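Open day at the Heltden soap works
2 min read
Print | E-mail

We got to Heltden just after ten on Wednesday, and Marjorie Penrose had the visitor badges ready.

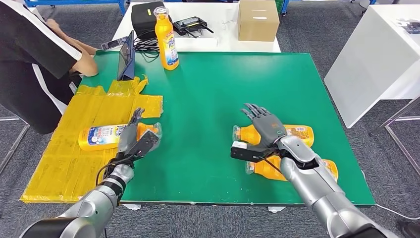

The tour started in the boiling house, where the old pans hold 2,000 litres each. Kwaku Sarpong has worked there for 15 years and explained how the batches are timed. It was loud – bring earplugs if you go. Lunch was soup and rolls in the canteen. The shop takes cards, and the last tour leaves at three.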